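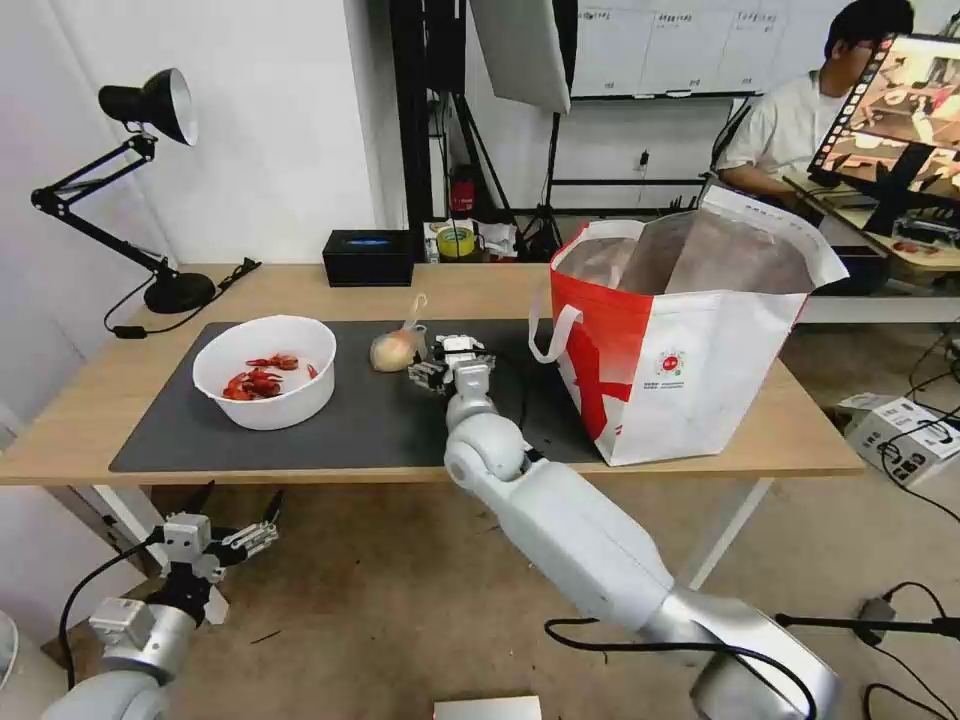
Figure 2. Unpacking a shopping bag at the table: a bowl of cooked crayfish, an onion in a clear plastic bag, and the red-and-white bag on the right.

4.2 Small objects on the way out of the bag

Unpacking the shopping is one of the richest short activities in a home, and we came to enjoy it more than any other part of the study. It looks like a single job, but it is really a string of small decisions about where things belong and what has to happen to them first. Some items go straight to a cupboard. Others stop on the table for a while, and it is this stop that interests us here.

Figure 2 shows an arrangement that we call a mixed table, where food ready to eat shares the surface with food that still needs work. The crayfish are cooked and already have a bowl of their own. The onion is still in its thin bag, with the top twisted into a little loop. Both are on the same dark grey mat, a short reach apart, and yet they stand at very different points on the road to a meal. We find this lovely to look at closely! A cook reads such a table at a glance, but writing down what the cook knows takes a good deal of care.

We recorded unpacking sessions in the Walley and Drerneck kitchens, 50 in each, and labelled every item with one of four states: packed, wrapped, loose or served. The labels follow the item and not the place. An onion in a produce bag is wrapped whether it sits in the shopping bag, on the mat or in a drawer. Crayfish in a bowl are served, even if the meal is hours off. Borderline cases (a loaf in an open paper sleeve, herbs held by a rubber band) went to the more enclosed label of the two.

The mixed table turned out to be far more common than we had guessed when planning the work. We had pictured a neat order in which the bag is emptied, the wrappings come off and the bowls come out last. In practice the three overlap freely, above all late in the afternoon, when supper is close. A bowl may be on the table before the first onion has left its bag, and the shopping bag itself often stays beside the food well into the cooking.

Thin produce bags deserve a paragraph to themselves. They cling, they crease, and they add a soft outline that has little to do with the shape inside. The twisted top is the most useful part, as it gives a small raised handle that can be pinched without pressing on the vegetable. It also points in whatever direction the last twist left it, so two onions of the same size can call for quite different approaches. In the Stöckli notes, which we used as our labelling guide, the top is treated as part of the wrapping. We kept that rule but added a separate mark for its direction.

Bowls are kinder. A thick rolled rim gives a clear edge from almost any side, and a pile of food on the bottom leaves the rim free. What is in the bowl matters as well, though. Cooked crayfish lie in a tangle of curled bodies and claws, and we did not try to label them one by one. The bowl and its contents count as one item throughout, as do bowls of rice, berries and shelled peas.

The full set holds 4,000 labelled moments, each covering 30 seconds of activity. Moments with no change of state were kept in, as the pauses tell us a lot about how a table fills up - and how slowly it sometimes clears. Section 4.3 turns to the shopping bag, and to the Zorkis sessions in which it was emptied on the floor.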